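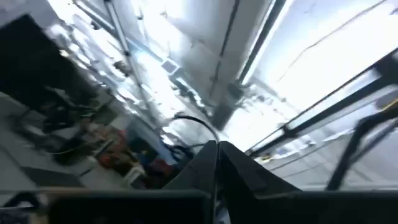 Slide 1. Can it tidy the bench yet?

Good evening, everybody, and thank you for coming out. (Wait for the door. People will still be finding chairs.) My name is Jytte Eskildsen, and I've been asked to talk for 18 minutes about whether a machine can do the chores most of us would gladly give away. I'll give you my answer early so you can relax: some of them, on a good day, with a person close by.

Leave the picture up for a while. Two black fingers, a blurred room, a very bright window, and a bench with a good deal on it. Ask the room: if I told you to clear that bench, where would you start? Take two or three answers. Somebody will say the cables, and somebody always says throw it all out.

Slide 2. What a chore is made of

When my mother said "clear the table," she meant about a hundred small decisions, and she never had to spell out a single one. Is this trash? Does it belong to someone? Will it tip if I slide the thing next to it? Go back to the small white cylinder on the bench. I'd guess a cup, but I wouldn't swear to it from this view, and I've been drinking out of cups all my life! A machine has to make that guess too, and then it has to close its fingers on it.

Cables deserve a minute of their own. A box stays the shape it is. A cable goes wherever it likes, and pulling one end may move something on the far side of the room. (Hold up the extension cord from the bag. Let it drop. Don't rush this.)

Slide 3. The Ollton trial

In April we gave the Ollton workshop a plain job: pick up small parts from a bench and put them in the right bin. 2,488 tries in all. I have the whole log if anyone wants it afterward, and I warn you it is dull reading. The first 500 were hard boxes and blocks on a clear surface, and those went nicely enough that we all got a bit proud of ourselves. Then we let the bench look the way benches look, and the pride wore off before lunch.

Mention the light here. Strong sun through a window is lovely for people and hard on a small camera. Fast movement smears everything as well, so slowing down helps, though it makes for a long afternoon.

Slide 4. Home or shop floor?

Karabulut asked me to be fair to both. On a shop floor you can tape off a square, always put the tray in it, and ask people to leave it alone. Try asking that of a family with two children and a dog. My view is that sorting, fetching and simple loading will settle into shops first, and the kitchen drawer will have to wait.

(If time is short, skip the Zondon story. If not, tell it, but leave out the part about the parking.)

Slide 5. Questions

Someone will ask about folding laundry. Say that I have seen it done, slowly, and that I still fold my own. Someone will ask what it costs; send them to the Geneo table by the coffee. Thank the hosts, and remember to take the cord home.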